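The Dishes Can Wait

Why the robot that cleans up after dinner is still stuck on the scrubber

Jun 4, 2021

Every few years somebody promises to take the dishes off our hands. The promise comes with a video, and the video is always short. A pair of arms lifts a plate, something gets wiped, the music swells, and then we are looking at a logo.

I have watched a lot of these, and this spring I asked to see the long version. Zitia, a small company that builds software for two-armed robots, said yes. Palley, a larger firm with a better video, said its kitchen system was "between demonstrations." It had been between demonstrations since October.

The job I was shown at Zitia was a modest one. The robot had to pick up a metal scrubber, pass it from one hand to the other, and go over a plate with it. There was no water and no grease. A child could do it, though you might have to ask the child twice.

The engineers told me they had logged 3008 attempts at some version of this task. Of those, 1128 went from start to finish without a person stepping in. They gave me the figures with some pride, and I understand why, as the early numbers were far worse. But do the division. A dishwasher who finished a little more than a third of the plates would be looking for other work by the weekend.

Most of the trouble comes at the handover. A person passing a scrubber from left to right does it without looking, usually while talking. A machine has to settle where the thing is, how hard to squeeze it, and when to let go, and it has to do this with an object that changes shape under pressure. A plate is at least the same plate every time. A wad of metal mesh is a slightly different wad on each try.

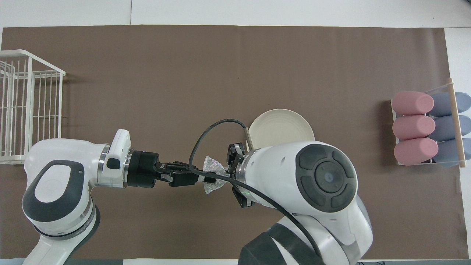

The handover at Zitia: the left gripper holds the mesh scrubber, with the right gripper almost touching it. The plate is behind the right arm.

I timed the exchange I watched most closely. It took 7 seconds. By the time the second hand had the scrubber I had mentally washed two forks and a mug. On the next try the fingers closed on a few strands of mesh, pulled, and came away with nothing, and a young man in socks walked over and started it again.

Defenders of the field will say that speed comes later. Maybe so. They said it about folding towels too, and my towels are still folded by me. The same people like to point out that factories have been full of robots for decades, and they have, but a factory goes to enormous trouble to make the robot's life easy. Parts arrive facing the same way. The lights never change. People stay behind a line on the floor. Nobody has ever run a kitchen like that, and I would not want to eat in one.

Even on the shop floor the picture is patchier than the brochures suggest. Giraldo, which packs bathroom fittings, put in five robot stations to bag loose parts and now runs two. The others are under plastic sheets. The bags, a manager told me, were the problem. They stuck together. The two stations that survived handle a rigid tray, and everyone there speaks well of them.

That pattern holds nearly everywhere I looked. Give the machine something stiff, dry and always in the same spot, and it earns its keep. Give it something that bends, tangles or slides, and you need a person nearby. Once you are paying the person, the sums get awkward.

Bika, which plans to rent household robots by the month, thinks it has an answer. Its people would watch from an office and take over by remote control whenever a machine gets stuck. It may well work. It is also a cleaning service in which the cleaner sits in another building, and I suspect customers will want to know who is looking around their kitchen and what that person is paid. The company would not tell me either one.

None of this makes the work at Zitia foolish. The engineers there were more candid than anyone else I spoke to, and when I asked how long before I could buy one, they did not offer a year. One of them said she would be happy if it could do the same plate all afternoon.

I went home and did mine. It took five minutes, including the pan.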